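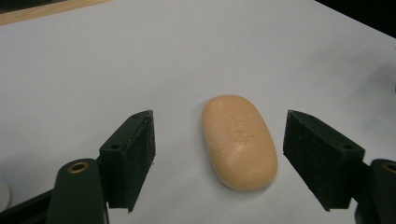

An oval bar of soap in peach-orange, with an embossed marking.

Home | Products | News | Careers | Contact

December
By Sem Verbruggen, Plirutent Press Office

Plirutent to move bar soap finishing to Brodarcombe

Plirutent will move all finishing of its bar soap to the Brodarcombe plant, starting in December. The work covers milling, extrusion, cutting, stamping and wrapping. Soap base will still be made at the Kramer site and shipped to Brodarcombe as dried noodles in lined bulk bags.

The new finishing line takes up 451 square meters in the former bottle store. It has two mixers, a three-roll mill, a vacuum extruder and a stamping press with chilled dies. Rated output is 375 bars per minute. The line it replaces had one mixer and no vacuum stage, and was limited by the speed of the cutter.

Air trapped in the soap during extrusion can cause surface pits and soft spots. The vacuum stage draws this air out before the soap enters the final cone. Moisture is checked at the mixer and again after the mill. Batches outside the set range go back to the mixer and are not blended with finished stock.

Geert Bakker, plant manager at Brodarcombe, said: "Stamping was the main source of rejects on the old line. The dies ran too warm by the middle of a shift and the soap stuck to them. The new press holds die temperature within a narrow band, and a die set can be changed in 20 minutes."

Seven sizes will be made on the line, from guest bars to large bath bars. Fragrance and color are added at the mixer by weight. Unscented bars will be run first after each full clean.
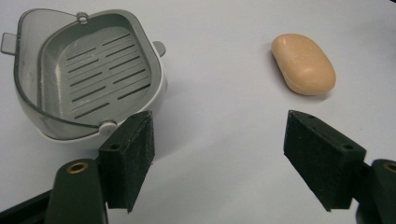

Soap dish with a clear cover and an oval bar.

Plirutent has also updated its storage notes for customers. Bars in use should be kept in a dish that drains, away from the direct flow of the tap or shower. Covers should be left open until the bar has dried. Wrapped bars should be kept in a cool, dry room in their outer cartons.

Carton sizes and pallet patterns do not change. Item codes will carry a new plant suffix, and customers who use the Manex ordering system will see the new codes beside the old ones until current stock has been sold. Open orders do not need to be placed again.

Deliveries will leave from the Brodarcombe loading dock. The Saturday pickup slot remains open to trade accounts with a booked time.

Contact: Plirutent Press Office, Brodarcombe | Copyright Plirutent. All rights reserved. | Back to top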